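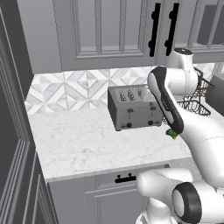
Toaster kitchen in the sim, arm over by the dish rack.

We use cookies to remember your settings and keep you logged in. By staying on this site you agree to our cookie policy. Accept

Sim success rate depends on camera placement?? what am I supposed to report

posted by binmont_lab, 05/07/2021

Ok trying to be quick, have a draft due. I'm training a pick policy in simulation, behavior cloning, 200 demos, all in one kitchen layout (the one up top). Task is pick up the broccoli off the counter. Nothing fancy, small conv net, takes a picture plus joint angles, spits out the next hand motion.

My result is weird. I trained with one fixed camera and tested with that same camera, 41 percent. Fine, low but fine. Then I retrained on the same demos re-rendered from a second viewpoint and the number changed a LOT. Same demos, same seed, same everything except where the camera sits. Went down to 6. Not a typo.

Things I already checked:
- the action labels are the same in both sets, I diffed the files
- image size is the same
- lighting is the same
- I ran the eval 3 times with each, same story

The sim is Gestis with the stock kitchen. Training code is mine, sitting on top of Hoseser for the logging.

So is this a bug or is it a real result? And if it's real do I report the good camera, the average, both? My advisor wants one number in the table and I don't think one number is fair. Also is there a normal way to pick the camera that isn't just "whichever one worked". Thanks, sorry for the rush

----

gripshift

Probably real, not a bug. Seen it plenty.

First thing, go look at what the bad camera sees at the moment of the grasp, not at the start of the episode. Everybody checks the start. At the start the counter is wide open and the object looks easy. Then the arm comes in and covers the thing you're trying to pick up, and the net is guessing for the most important part of the whole motion.

I run close to the same setup, also Gestis. My start-side view:

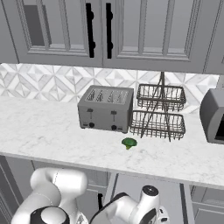
Wide view over the robot, broccoli out on the open counter.

Object is small in that one but nothing's on top of it. From a view like this my policy does ok on the reach and sloppy on the close, you just don't have many pixels on the broccoli. If your images get shrunk down before the net, and I bet they do, it might be a handful of green pixels. Save out the exact tensor the network gets and view that. Not the pretty render.

What I'd do, in order:

1. For every frame in the demos, have the sim tell you how many pixels of the object are visible (use the segmentation mask). Plot it against time for both cameras.
2. If the bad camera drops to zero near the grasp, there's your answer. Put the plot in the paper.
3. If it doesn't drop, check whether the camera is attached to the wrong link. In Gestis a camera follows whatever it's parented to, and re-rendering old demos can use the parent from the old config. Got bit by that in June, lost a week.
4. Also check the joint angles are lined up with the frames. Re-rendering sometimes skips the first frame. Off by one is enough to wreck cloning.

Number 4 would be my bet if the plot looks the same for both. Diffing the action files won't catch it, the files are fine, it's the pairing thats wrong.

About the table, report both cameras in separate rows. Don't average two of them, an average of 41 and 6 describes neither one. If your advisor needs one number, choose the camera BEFORE the final eval using a few held out demos, write down how you chose, then run the test once.

----

awan_user

just use a wrist camera, fixed cameras are bad. we switched and never looked back

----

gripshift

Replying to the one above me. Wrist cam helps with the close, sure, but on its own it can lose the object early on if the arm starts folded or pointed off somewhere else. So you fix one end and break the other. Both together is what I'd try if you have the memory for it. But that's a different paper, the poster has a draft due.

----

slowrollout

Adding one thing, agree with most of the long answer.

Camera isn't the only thing that moves. Check whether your arm poses in eval even look like the ones in the demos. Cloning drifts. A small miss early, then a pose it never saw, then a bigger miss, and so on. A harder viewpoint makes the first miss more likely, so the gap at the end looks way larger than the difference in what the camera can see. That's how you get from 41 down to 6 without any bug.

What we did for our Awan runs was stop the rollout partway and compare the hand position to the nearest demo frame. Poses like this one are the kind I'd pull out and stare at:

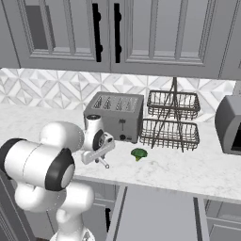

Then make two piles by hand. Pile one, hand goes to the wrong spot. Pile two, hand gets to the right spot and the grasp fails. If the bad camera is nearly all pile one, it's a seeing problem and the pixel plot will back you up. If its pile two for both cameras then your demos are thin around the close and the viewpoint is only part of it. Collect more of those, or add a bit of noise to the hand position during the demos so the net learns to come back.

Takes an afternoon. Reviewers like it too, at least ours did, they asked for exactly this and we had to go back and make it.

Oh and say how many rollouts per eval. You wrote 3 times but not how many tries in each. If it's a small number the 6 could be a 12 tomorrow. Doesn't change the story but put it in the caption.

----

binmont_lab

Ok wow thanks. Did the joint angle check first because it was fastest. They ARE off, one frame, only in the re-rendered set. Fixed it, retraining now. Doing the mask plot while that runs. Will go with two rows in the table, advisor can argue with me about it

Rollout count is going in the caption too. Will post the new number when it's done, might be tomorow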